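Equipment Planning Meeting — Minutes
Friday, 2 pm, Brarkosmont office
Present: Tala Abou Jaoude (chair), Anas Khoury (minutes), kitchen operations, purchasing
Apologies: Azar site manager

1. Previous minutes
Accepted, with the spelling of Metberg fixed.

2. Arm for the Azar kitchen
Anas tabled the Metberg quote: $848 a month per arm, 20-month term, service visits extra. Tala asked what "extra" means. The quote doesn't say. She does not want to sign anything where the dearest line is left blank.

The simulated sink trials were then looked at. 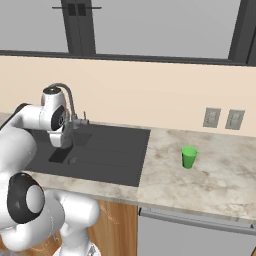
Simulated kitchen: arm at the sink, green cup on the counter.

Purchasing noted that a rendered kitchen has no grease, no staff and no stack of trays waiting. Anas agreed, but said the model is still the cheapest way to check reach and mounting before we pay for a bench. Tala said reach was never her worry — her worry is eight months of paying for an arm that someone has to stand beside. Kitchen operations asked who clears the sink when it faults at lunch. No answer yet.
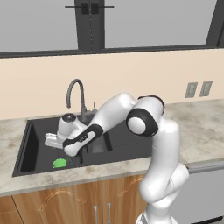 Arkier has offered a second-hand unit with no term, plus $476 for delivery. Tala was no keener on this one. Spare parts were "usually available" according to the salesperson, and she would like that in writing. Purchasing pointed out that neither supplier has given us a figure for training.

Decision: no order this quarter. Nothing to be set aside in the July budget beyond the site measure-up.

3. Actions
Anas — written service rates from Metberg, parts list from Arkier.
Purchasing — training costs from both.
Kitchen operations — measure clearance in front of the Azar sink and dishwasher.

4. Other business
Replacement trolley wheels approved. Meeting closed 3:10 pm.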